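Search reports Go Advanced

Collado Household Tasks Program
Progress report to Bolstead, second reporting period
Prepared by the Orkon project office

1. Purpose of this report

The funding agreement asks for a plain answer to one question: which household and shop-floor chores can a machine do today at a standard a paying customer would accept? The first report, delivered in December, covered shelf restocking and wiping. The present one deals mainly with laundry and soft goods, with a short note on the Barken store trial.

2. Work completed

The soft goods task set was run for the whole period. A total of 1,251 attempts were logged, of which 736 met the acceptance standard without a person stepping in. An attempt is counted as failed if the garment is dropped, if the operator takes over, or if the finished fold is outside tolerance. Partial credit is not given. Several attempts that a householder would probably have accepted are recorded as failures for that reason, and we propose to keep the rule unchanged so that the two periods can be compared.

Towels and other flat rectangular items remain the easiest class. Garments are harder. The shape of a garment changes as soon as it is lifted, and the layers are difficult to tell apart once the cloth hangs. Most of the labour in this period went into the first two steps, picking the item up and finding a second point to hold. Folding from a good two-point hold is largely a solved motion on our equipment.

The task area was furnished with ordinary domestic pieces in place of the bench used earlier. Working beside low, soft furniture brings cloth close to the floor, and the lift height now has to be set for each garment before the second hold is attempted.

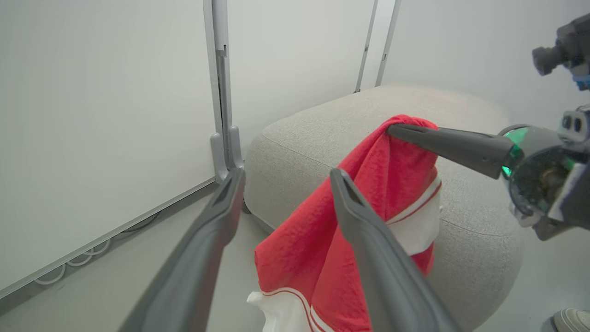

Trim and stripes help more than expected. The grasp planner uses edges to estimate which way up a garment is, and a contrasting border gives it a clear line to follow. Plain dark items have no such line, and the planner often selects an inner fold in place of a hem. A revised edge model has been written but has not yet been through acceptance testing.

3. Shop-floor trial

Barken made one aisle available outside trading hours. Facing up boxed goods was reliable. Returning mislaid items to the correct shelf was not, chiefly where packaging had been crushed or turned away from the reader. Rehanging clothing was dropped from the trial after a review of the hanger design - the hooks did not suit the fingers, and changing the store's hangers was outside scope.

4. Assessment

On present results we would not recommend unattended laundry handling in a home. Supervised use is feasible for flat items. Speed remains well below that of a person, and the labour saved is offset by the time spent laying items out beforehand. Sorting by colour is adequate; sorting by fibre from the care label is not.

5. Issues and risks

Finger pads wear faster on textured cloth than on smooth cloth. Spares are held, but the supplier's lead time has lengthened. The calibration routine still has to be run by hand at the start of each session, and we have asked for 2 additional days of engineering time to automate it.

6. Next period

- Complete acceptance testing of the revised edge model.
- Add fitted sheets and socks to the task set.
- Agree with Barken on access to a second aisle.
- Report pad wear by fabric type.

No change to the approved budget is requested apart from the engineering time noted in section 5.

Last updated: Mar 25, 2026

Contact the Orkon project office | © Orkon | Back to top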